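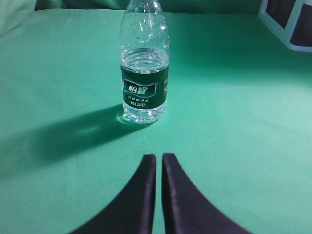
Budget for a first small arm: what am I forgetting?

Posted in August by Delia Olivares

I've been handed 3,000 dollars and told to get our teaching lab "into robotics" before classes start. The arm and its two-finger gripper eat most of that. The first task on my list is picking up a bottle of water and setting it down somewhere else, no pouring, no heroics. The Plistance quote includes a wrist camera and a line called "integration" that costs more than my car's last repair. Do I need it? And what else should be on the list before I sign?

Benjie Tan

Ask them to break "integration" into hours. When I did that with Tresten, it shrank to a cable and a phone call.

Then budget for the dull stuff: spare finger pads, a decent clamp for the base, a plain cloth for the table, and a lamp you can move. Clear plastic is a miserable first object. It takes on the color of whatever is behind it, and the highlights wander when you move the light. Keep the label facing the camera for the first few weeks and feel no shame. Buy a case of the same bottle, too. Brands change their shape whenever they get bored, and your grip settings won't follow.

I'd hold back up to 52 dollars a month for things that get squashed. Also get the warranty terms for the gripper separately from the arm. Ours were 2 different documents and only one of them was any good.

Wenceslao Medina

Just get the Sostine, it's cheaper. Haven't used the camera.

Domingo Sepúlveda

Cheaper until you want the software license, which renews every year. Delia, ask for the price over 3 years and watch how long the reply takes. Mine took until the next budget.

Contact the moderators | Copyright Rivadeneira Help Boards | Back to top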